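Wedge fingers or slotted fingers for sorting cables and small desk items?

Posted Thursday, January 24, 2019 in Grippers and End Effectors

benchnotes_77

We are comparing two sets of fingers for a Lerker arm before we order more. The job is clearing a tray into two wicker baskets, with power strips, chargers, a marker pen and a few odd shapes mixed in. Bundled cables are where I get stuck. The arm can hold a tangle of black cable with an adapter in it, but I have no good rule for where to grasp or how hard to close.

What I would like to know:

- Is it better to grasp the plug or adapter, or to close on the whole bundle?
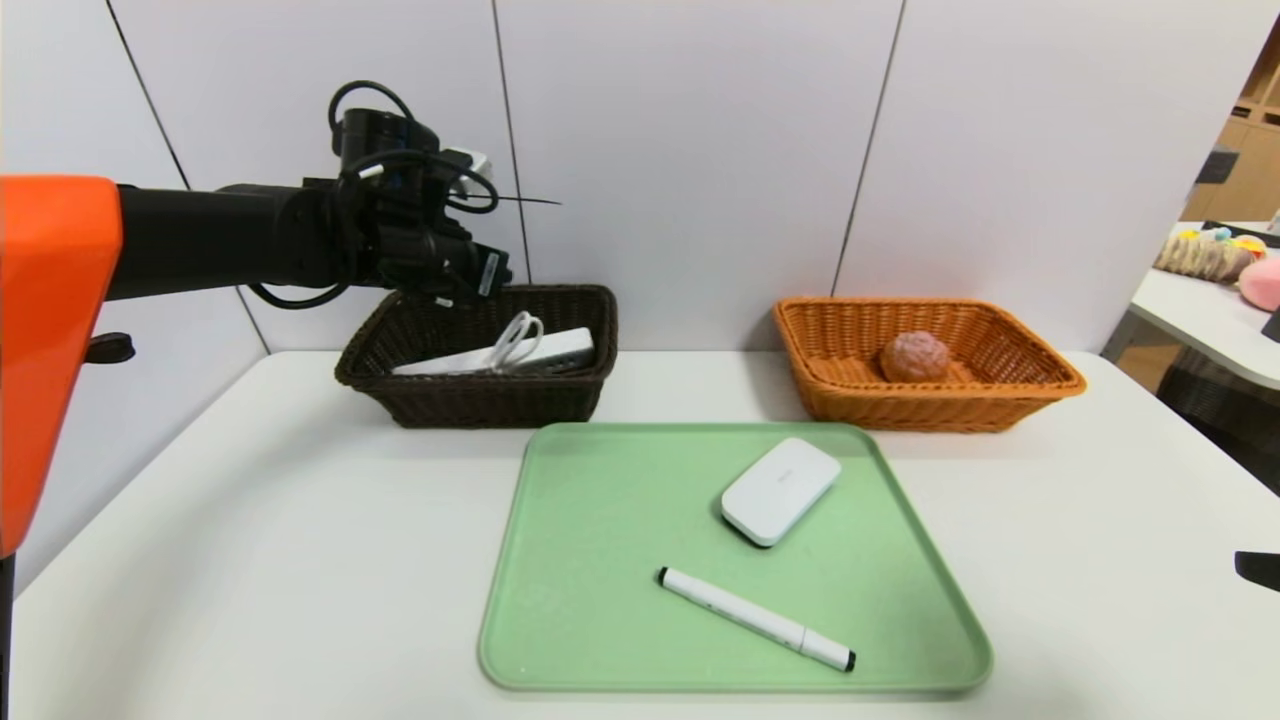

- Does finger shape matter much for a power strip with its cord looped on top?

- Should I trust the wrist camera for the final approach, or stay with the head camera?

The controller is a Choi, firmware 2. I log every grasp, and so far I have 1,020 of them, mostly with the wedge fingers.

feltodberg_user

Go for the hard part. Cable compresses, so the force reading climbs slowly and the controller can decide it has a grip too early. With an adapter you get a clear stop.

For power strips I use wedge fingers and come in across the body, away from the cord. A narrow tip fits beside a loop without pushing it.

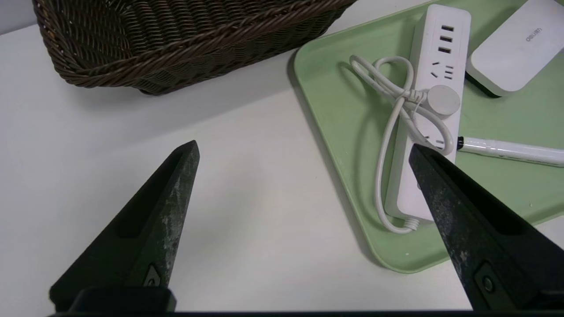
Check the tips for wear as well. We run ours at the Jitholm shop until the grip starts to slide on smooth plastic, then swap both sides together. If you change only one, the fingers close off center and you have to redo the calibration.

Set the closing force low and raise it in small steps. I ended up at 53 percent on the same controller, but your fingers may want something else.

traymover

I would pick the slotted ones. They give a little on round things, and a bun or a ball is harder to squeeze out of them. On the camera, I use the head view to choose the object and the wrist view for the last part of the move — the fingers hide too much of the tray to plan from the wrist alone.
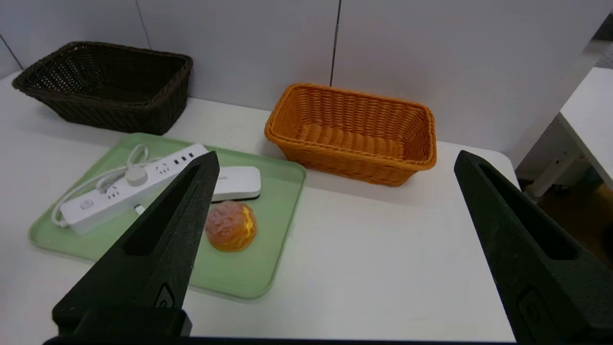
feltodberg_user disagreed on the slots, saying that thin cord gets caught in them on release and that a solid finger is less trouble if half the load is cables.

traymover

Fair point. I open wider and back out slowly, and that takes care of most of it. I have not tried it with thin cord since June.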